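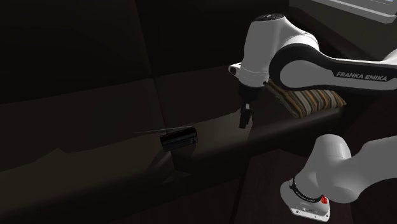 The robotics club at Dedbridge Community College says its robot can tidy a living room. It can't yet, at least not any living room you could walk into. The room exists only as a computer simulation, and so does the arm, a white and black model with FRANKA EMIKA printed on its side. In one view from the club's work, the gripper points down over a dark sofa with nothing in its fingers, while a small black box that looks like a portable radio sits near the front edge of the seat and a striped cushion lies at the right end. It is a good-looking sofa. Whether what happens on it tells us much about a robot in a real house is another matter, and the club will have to face it before the Darkon student challenge in September.

The project is called Gimitz, and it has been running since last fall out of a shared computer lab on the second floor of the Hung Building. The club's pitch, repeated on its posters and in the talk it gave to the college board, is "a home robot you can train before you can afford one." The second half of that is certainly true. The club does not own an arm. It has a few desktop machines, a software license through the college, and a set of rooms the students have built or borrowed from free libraries and filled with furniture and household clutter.

The idea behind it is sensible enough. A student steers the virtual arm toward an object, closes the fingers, lifts, and puts the object somewhere else. The software keeps a record. After enough of these, a program is trained on the records and then left to try the same kind of job without a student at the controls. Real laboratories do this too, and a club that has no money for hardware can learn a lot from it.

The trouble starts with the claims. In a handout passed around in the spring, the club said Gimitz had "mastered everyday pickup." I asked what that meant in numbers and, to their credit, the students gave them to me the same afternoon.

Over the year, members recorded 3,913 attempts by hand, good and bad together. The trained program was then tested on sofa and table jobs it had not been given before. It was run 361 times. It got the object off the surface and into the right place 149 times. That is a little over four in ten, and in a setting where no one trips over a rug, no battery runs down, and the light never changes unless a student changes it.

"I didn't write the word mastered," said Jhair Bermúdez, the club president, a second-year student in engineering technology. "I would have said 'attempted.' But I approved the handout, so that's on me."

The word was gone from the club's web page by the next morning. The posters in the hallway still had it when this was written.

Most of the failures, according to the club's own log, fall into two groups. Either the gripper closes in the wrong spot and comes up empty, or it gets hold of something and loses it on the way. Long thin parts are a special headache. So are dark objects on dark furniture, where the program has a hard time telling where one thing stops and the next begins. Styliani Gavalas, who keeps the log, went through a stretch of failed runs with me and did not try to dress them up.

"We had a version that did really well for two weeks and we were all very excited," she said. "Then we moved the sofa. It turned out to be good at that one sofa in that one place. So those two weeks were mostly a lesson for us."

She now shifts the furniture before every test and won't let the person who trained the program pick the room. It is a dull rule and probably the best thing the club did all year. The success rate dropped when she brought it in, and there was an argument about whether to show the new figure or the old one at the board meeting. The old one got shown. Gavalas says she was outvoted. Bermúdez remembers it as running out of time to change the slides.

There is also the question of what carries over. A simulated cushion is a shape with some numbers attached for weight and friction. A real one sags, slides, sheds hair, and has somebody's keys under it. The gap between the two is well known to people who work on robots, and there are ways to narrow it, such as changing the lighting, the textures and the weights over and over so the program doesn't get used to any one version. The club has done some of this with lighting. It has done very little with weight or friction, and nothing yet with soft things. In the test runs, anything soft was left where it was.

Amirul Gunawan teaches the introductory automation course and signs the club's room forms. He was more relaxed about it than I was.

"They're undergraduates and it's a club," he said. "If they finish the year knowing why a simulation can fool you, I'm happy. I have met people with jobs who don't know that."

Fair enough. But the club is now asking for more than a room. It wants the college to pay the $345 entry fee for the Darkon challenge, plus travel, and it wants a letter from the dean saying that Gimitz is "ready for transfer to hardware." The fee is small. The letter is the part that deserves a second look, and so far the dean's office has said only that it is reading the request.

Darkon is run in two rounds. The first is done entirely in simulation, on rooms the teams have not seen, and that is where a project like this belongs. The second puts the top teams on a physical arm supplied at the site, with a short practice slot and no time to retrain. Last year's Dedbridge team, working on a different project, did not get out of the first round. Nobody from that team is still in the club, and as far as I could find, they left no notes behind. The current members started from scratch, which cost them most of the fall.

Sze-wing Lai, a first-year student, has taken on the job of getting ready for unseen rooms. She has been building bad ones: cramped corners, tables set too close to the arm, chairs turned to face the wall. She showed me a run in one of them. The arm went down beside a mug, stopped well above the table, closed its fingers on air, and then carried the air very carefully to a tray. She ran it again with the same result. On the third try it got the mug.

"I like that one," Lai said of the second run. "It's so confident. I've been trying to get it to notice when it has nothing, and it just doesn't check."

That check would be a real improvement, and it is the kind of thing that gets left off a poster. As it stands, the program carries on with the rest of the job whether or not it is holding anything. The scoring script used to do nearly the same. Until the middle of the spring it looked at where the gripper ended up and paid no attention to the object, so a perfect trip with empty fingers counted as a success. The club found the mistake itself and threw out the earlier scores. It has not said how high they were, and when I asked, I got three different guesses.

Not everyone at the college thinks simulation is the right place for the club to put its time. So-ying Tsao runs the machine shop and has offered the students an old two-joint training arm that has been sitting on a shelf there. It is slow, it can't reach far, and one of its joints sticks.

"It would teach them plenty," Tsao said. "You tell it to go somewhere and it goes somewhere else. I'd like to see them deal with that before anyone writes a letter about hardware."

The club has not taken her up on it. Bermúdez said the arm is too different from the one in the simulation for the training records to be any use, and he has a point - the joints don't match, and neither does the gripper. Gavalas would like to try it anyway. They plan to talk about it at the next meeting, along with who is going to take the posters down.

What the students have, for now, is a decent practice ground, an honest log kept by one stubborn member, and a program that fails more often than it works. None of that is a reason to keep them home in September. The fee should be paid. The letter can wait until Gimitz has picked up one real object from one real surface, in front of somebody who isn't in the club.

Gimitz meets in the second-floor lab of the Hung Building at 4 p.m. during the term. Visitors can try steering the arm themselves, and no experience is needed. I lasted ten minutes and did not get the mug.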